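Skanholm's corner shop clears the shelves for a fresh start

The tray shelf at Zavwood, the corner shop on Urkley Lane, is getting its first proper rethink in 22 years, and if you've ever squeezed in there at lunchtime for a warm cheese twist, you'll know why people are so pleased.

Out go the old wire baskets. In their place come white shelves with a nice thick rounded lip along the front, and plain grey trays for the buns, twists and flapjacks that sell out before most of us have finished our morning tea. Drinks stay on the shelf underneath, so you can grab a bite and a bottle in one go.

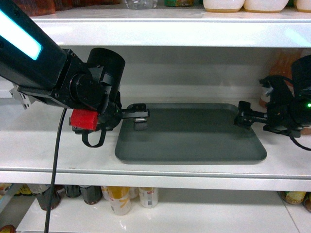

Photo: Mathias Stöckli

Shop manager Tyra Öberg has been planning the change since May and is plainly delighted with it. "I've wanted trays for years," she told us. "You can lift one out, wipe it, fill it in the back and slide it straight in again. With the baskets we were forever chasing crumbs through the wire."

She wrote to regulars in the spring asking what they wanted to see, and got 114 replies - a cracking response for a shop this size! Most asked for more savoury things. Several wanted the rye rolls back, and one customer sent a drawing of the whole shop with the freezer moved to the other side. (The freezer is staying where it is, but the drawing is up by the till.)

The trays have a raised rim and rounded corners, and they're shallow enough that small children can see what's in them. Tyra tried deeper ones at first and went off them quickly, as the last couple of buns always ended up hidden at the bottom looking sorry for themselves. 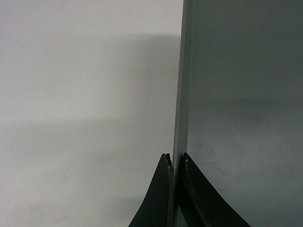
Baking will still be done by Radosław Krawczyk at the Amundsen bakery across the road, who has supplied the shop since it opened. He's adding five new bakes to the usual order, among them a leek and mustard slice that had our whole office going back for seconds, and a cardamom knot that's best eaten the minute you get outside. The rye rolls are on the list too, you'll be glad to hear.

The first trays will go out at 7.30 in the morning, with a second lot after lunch for anyone coming off a late shift or picking up from school. Tyra hopes the afternoon delivery will put an end to the sad sight of bare shelves by two o'clock.

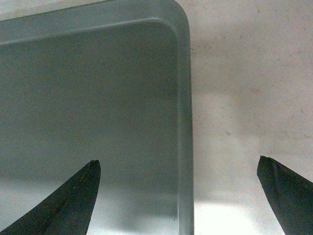 Prices stay the same for now, and the loyalty cards still work - five stamps gets you a free bun, and half-filled cards from before the changes are fine to use. Large orders for parties and meetings can be placed at the till by noon the day before. Ask for Maarja Ķēniņš, who looks after the order book and will happily talk you through the fillings.

Anyone with old baskets on their mind can have one for the garden: Tyra is giving them away at the side door, first come, first served.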